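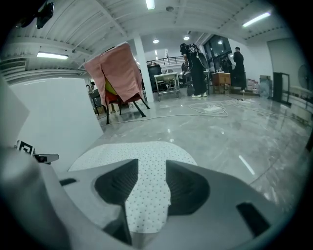
The away side's coach wrote after the November match that the near goal moved when his keeper hung on the crossbar, and asked that somebody push on both goals before kickoff. The request is now item 2.

Muser Park, Field 1
Pre-match ground inspection
Kikville v. Sindau
Checked: 9 April 2025

1. Playing surface
Pass with comment. Grass is worn through in the near goal area. One hole by the left corner flag filled and tamped down. Look at it again at halftime.

2. Goals and anchors
Pass. Both goals pushed from behind and from the side, no movement. One anchor pin at the far end was bent and has been replaced. The old pin is in the scrap bin, do not reuse.

3. Nets
Pass with comment. Tear low on the right side of the near net, tied with cord. New net on order from Amano.

4. Corner flags
Pass. Caps on all four.

5. Fence and rail
FAIL. Top rail loose at post 16 on the road side. Spectators lean there. Taped off from post 16 to the gate until the bolts are changed.

6. Stand
Pass with comment. Seat 51 cracked and closed with tape. Seat 69 had a bolt sticking up, now tightened. Steps swept, handrail firm.

7. Team benches
Pass. Visitors' shelter has a sharp edge on the roof sheet, covered with foam strip. The strip will need changing before winter.

8. Floodlights
Not checked, afternoon kickoff. Must be done before the next evening match.

9. First aid
Pass with comment. Stretcher in the tunnel, straps complete. Only 6 cold packs left in the box. Reorder.

10. Emergency access
Pass. Gate unlocked and lane clear. A van was parked across the lane at the first check and was moved.

Result: ground may be used, with the road side closed as in item 5. Item 5 to be inspected again after repair and signed off on a new sheet.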